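How to bring a two-armed robot on to a packing bench without upsetting the people who work there

When our packing room at Stuliscombe got its first pair of robot arms, I was the one asked to write down how we did it, so that the Truketport site could follow along afterwards. What came out was less of a manual than they were hoping for, I think, but several people have asked for a copy, so I have tidied it up and put it on this page. Take what suits you and leave the rest.

Start with the job as it is now. Before anyone moves a table, spend two full shifts standing beside the people who do the packing and write down what their hands do. I mean the small things: who folds the flap back with an elbow, who turns the box halfway through, who keeps a spare pair of gloves under the bench. We had a written procedure of 10 steps and found that hardly anybody followed it in that order, and the order they did follow was better. If you teach the robot from the written sheet you will spend weeks putting it right.

Next, tell everyone which parts of the job are going and which are staying, and do it early. We left it until August, when the arms were already on order, and I still wish we had said something in the spring. People had worked it out from the delivery notes and had filled in the gaps for themselves – and the gaps were filled with worse things than the truth. Our truth was that lifting items out of returned boxes would go to the arms, while checking, sorting and anything fragile would stay with us. Put yours on one sheet of paper and pin it up by the kettle.

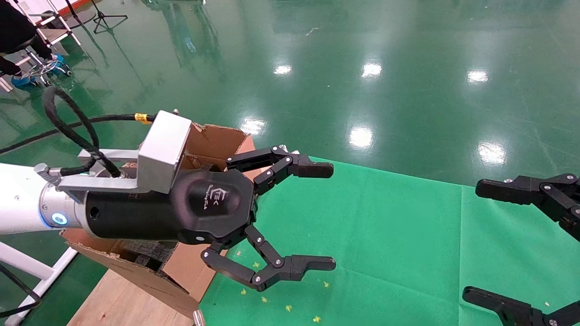

Choosing the first task is where most of the arguing happens, and my advice is to pick something dull that your packers would be glad to hand over. For us that was emptying the returns. Use the boxes you really get, too. It is very tempting to feed the arms crisp new cartons, but returns come in like the brown one on the board by the green mat, with its flaps torn and bent, and a gripper that has only ever met a tidy box will not be much help to you in a busy week. Let the packers choose the boxes. Ours enjoyed picking out the worst of them, and they knew far better than I did what the worst looked like.

Then set up a rota for minding the arms. Keep the turns short, as watching a machine is more tiring than it sounds, and let people swap back to ordinary packing in between. We log each run in the Nandska sheet, which has one line per box and a space for remarks. By 23rd February we had 3006 lines in it, and 654 of those had a remark written by hand. Read the remarks! I go through them with a cup of tea at the end of the shift, and nearly every useful change we have made started there.

Do agree on who may stop the arms. Our answer is anyone at all, with no form to fill in and no questions asked until the box has been looked at. Say it aloud at the start of each shift for the first few weeks, especially to newer people, who tend to wait for permission.

Last of all, look at the pay grades and the training before you look at the speed. Minding the arms is a skill, and the Szabó course we used takes about 2 days per person, so plan cover for the bench while people are away on it. Anyone who tries it and would sooner go back to packing should be able to, and should be told so beforehand. A couple of ours did go back, and they are still the ones I ask when a box comes in that I can't make sense of.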